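**Clengate Records Room: Changes to Storage and Access from October**

The Kendemeck Local History Service will change the way it stores and issues small-format material at its Clengate reading room. The changes apply to postcards, trade cards, glass slides and loose correspondence. Bound volumes, maps and newspapers are not affected and may be ordered in the usual way.

Small items have until now been kept in mixed boxes, arranged by the date on which they reached the Service. Readers looking for a single street or family have often needed to order several boxes in one visit, and repeated handling has left a number of the older cards worn at the corners. Under the new arrangement, items will be sorted by parish and then by subject, and placed in shallow drawers lined with acid-free paper. The Prurkinex collection of shop receipts and letterheads will be the first to move. It fills 125 boxes and is the most frequently requested of the Service's small-format holdings.

Readers may order up to five folders at a time. Folders should be returned to the issue desk before further material is requested, and items must stay in the order in which they were received. Pencils only may be used in the reading room. Photography for private study remains free of charge – a signed form is required on the first visit of each calendar year.
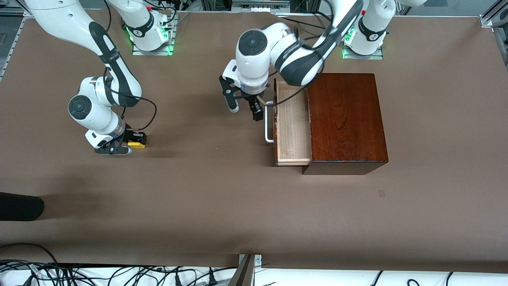

*A wooden cabinet with one drawer open.*

Existing reference numbers will continue to work. Each has been matched to a new drawer number, and the printed concordance at the issue desk gives both. Researchers who have cited Clengate material in published work do not need to amend their references. Those preparing new work are asked to give the old and new numbers together until the online catalog has been updated.

While the Prurkinex material is being moved, parts of it will be unavailable for periods of no more than seven working days. Readers traveling from outside the Kendemeck area are advised to write ahead with the parish and subject they wish to consult. Staff will confirm whether the folders can be issued and will hold them for the date of the visit.

The Service also wishes to remind members that the annual reader's ticket is due for renewal. Tickets may be renewed at the desk or by mail, and proof of current address is needed in both cases. The reading room has reopened its upper floor, bringing the number of shelved bays open to staff retrieval to 110. Orders placed before 3 p.m. will be issued the same day – later orders will be ready when the room opens on the next working day.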